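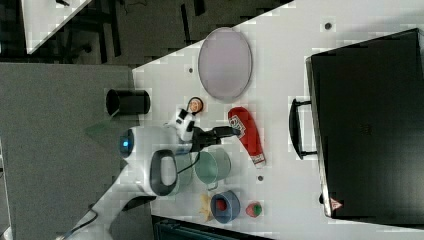

December, by Gergely Dobos

Course notes, unit 4: pacing a middle-distance race

Okay, so last time we got as far as the 1500, and a few of you asked why I keep going on about even splits. I'll try again with the 3000, my favorite distance to coach (and the one I was worst at!).

Say your runner wants to average 70 seconds a lap. Seven and a half laps, so 525 seconds, or 8:45. Easy on paper! Then the gun goes, everybody's excited, and the first lap comes in at 65. I did exactly this at the Elberg indoor meet and spent the last two laps watching backs go away from me.

What I want you to write on your plan:

1. Target time for the first 500 (at this pace, 87.5 seconds).

2. Who you expect to lead, and what your runner does if they go out silly fast.

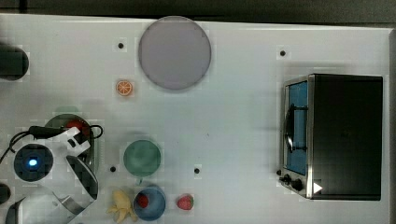
3. The lap where the real work starts. For most people it's the fifth, and they drift without noticing.

Homework

Take the Hunduvia race sheet I handed out, work out the lap times for the top three, and mark where the winner made her move. Bring a pencil, we'll be changing things. If you missed the sheet, grab one from me before class.

Recent notes
Warming up in the cold
Reading a lap chart
The Celtov relay, leg by leg

We use cookies to remember your settings. Accept / Manage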